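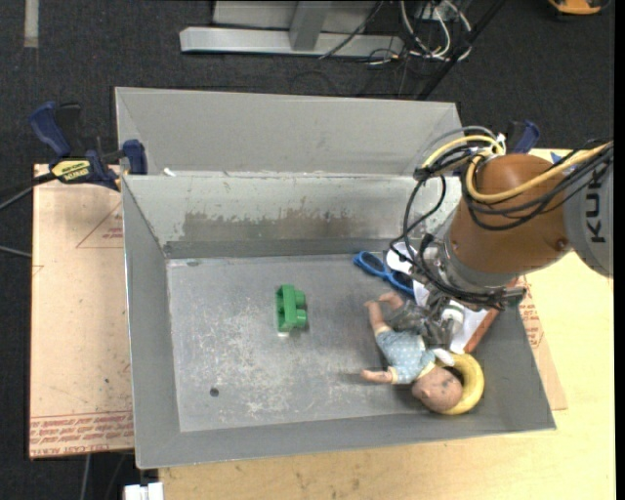 binpick_lendton
Has anyone got a written rule for hose and cable dressing on bin picking cells that they are willing to share? Our draft at Lendton says no free loop may hang lower than the gripper collar with the arm at its deepest pick. The yellow loop and the thin gray hose pass, since they arch over the space to the upper left of the joint housing. The thin black cables running down the left side to the gripper are the problem. I want a limit an auditor can check without arguing.

torque_19
Collar height is the wrong reference. Use the bin rim. A loop that stays above the rim at full depth has nothing to snag on. One below it has four walls and whatever is in the bin. Those scissor handles would be my first worry.

binpick_lendton
With a short gripper the collar is already below the rim at full depth. Your rule would fail every cell we have.

torque_19
Then every cell you have needs a better strap layout.

wumbei_fieldtech
Disagree with both. At Wumbei we set a maximum slack per joint and write it on the cell sheet. Height changes with wrist angle, slack does not. Inspection is every 3,000 picks, by hand, power isolated.

sastesley_qa
Slack limits are fine until someone re-ties a bundle on night shift. We require 2 fixed tie points between wrist and tool and a photo at each change.

Separate point: what does your draft say about securing the bin? I see bar clamps on the upper corners. Ours counts clamps as temporary fixturing, allowed for 5 shifts, then it has to be bolted or pinned.

binpick_lendton
Nothing yet. Clamps are in the layout drawing but there is no time limit.

wumbei_fieldtech
A time limit is arbitrary. Mark the clamp position and check it at startup – if it has moved, stop and re-teach.

sastesley_qa
Startup checks get skipped. The limit is there for that case.

torque_19
Binstead has a template covering both, section 2 for dressing. It uses rim height, for what it's worth.

binpick_lendton
Will look at it. Going with slack per joint plus the tie points for now, rim height as a recommendation only.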